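Smell is the sense most headset makers have left alone. Gizella Bakos and her team at Nevar want to change that with a clip-on scent unit, weighing 8 grams, that sits under the nose - close enough that a puff fades in 2 seconds.
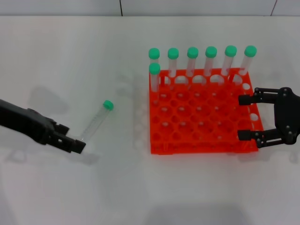
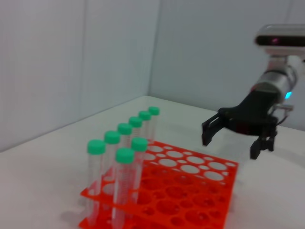
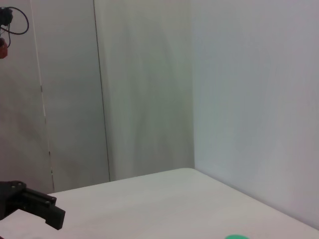
What it costs
Nevar plans to sell the unit from September, at around $3,000 for studios. A home version has no price yet, and Bakos says coffee still smells wrong.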